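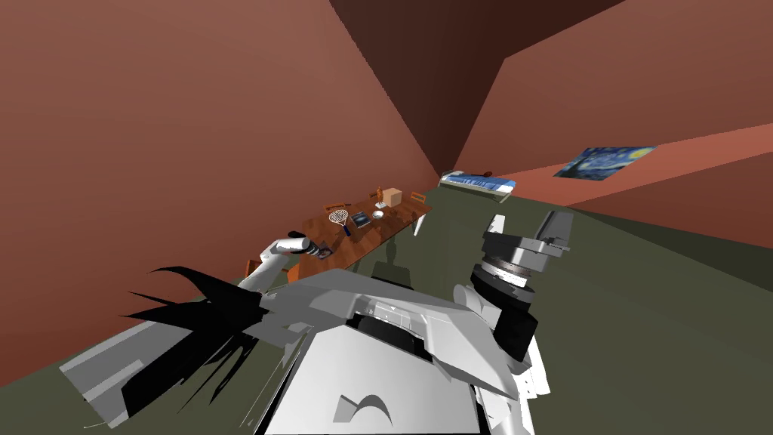
Rehearsal in simulation ought to be recorded with the same care as work on a real machine, in the view of Wyn Maddocks, and any site that keeps no such record should not be allowed to put a robot near people. That position, put to the Bellis working group in July, now stands close to the heart of its draft code of practice for robots in the home.

The code runs to 38 pages and contains 54 clauses. Most deal with plain matters: who may start a trial, who may stop it, and what must be written down afterwards. Two clauses have drawn nearly all the comment received.

The first concerns the simulated room. A gripper that reaches for a tabletop on screen meets a table of known height and a chair that stays where it was put. Under the draft, the operator must list every such assumption and state which of them have been checked in a real house. Plotix, which builds training rooms of this type, supports the rule but asks that small household goods be grouped by size and weight, as a tennis racket and a bowl call for quite different holds.

The second concerns faults in the model itself. Stray shapes and misplaced shadows are often passed over as matters of appearance. The draft requires them to be logged before a run is counted, and Nukbridge has objected to the cost.

Abenezer Ejigu, who drafted both clauses, has declined to soften either. He has offered small firms a shorter form of the log, two pages long, to be kept with the results of each run. Comments on the shorter form remain open until the group next meets.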